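3.2 Where small tools end up

I came to this part of the study with a hunch I'd been carrying since my own apprenticeship in Zostton, that people put a screwdriver back where their hand happens to be. We asked the 26 participants to talk us through their own benches, and I have to say the chats were the most enjoyable part of the whole project (Ingrid Tillman did most of the recording, and her patience with my tangents is much appreciated). We ended up with 129 separate comments about storage, and I've coded them under the headings used in section 2.

The open-fronted parts bin came up again and again. People like it for the plain reason that you can see into it and reach into it without lifting a lid. Quite a few told us they'd bought theirs for screws and washers and then found a driver living in it within a week! Figure 3 has a bin of this sort with a screwdriver lying along its floor, and a battery charging board out on the tabletop in front of it.

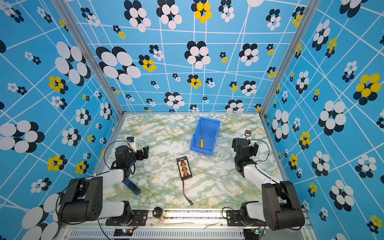
Lidded boxes were a different story. Nine participants owned a proper fitted case for their drivers and only three of them still used it every day. One of the Prasertsri group said the case was "lovely, and it lives in the cupboard", and I wrote that down twice by accident. My favourite comment, though, came from a woman at Cirnadbridge who keeps one bin for each job on the go - tools, parts and all - and tips the whole lot out when the job is finished.

Colour mattered more than I'd expected. Bright handles were mentioned as a help in finding things, and several people had wrapped tape around darker ones to get the same effect. Boonsong Pongsiri, who read an early draft, wondered whether the colour of the bin matters just as much as the colour of the handle. We didn't ask about that in the February interviews, so I can't say, but I've added it to the questions for the second round.

Chargers were harder to place. Most people left them out on the bench and worked around them, and they didn't think of them as something to be put away at all. I come back to this in section 3.4.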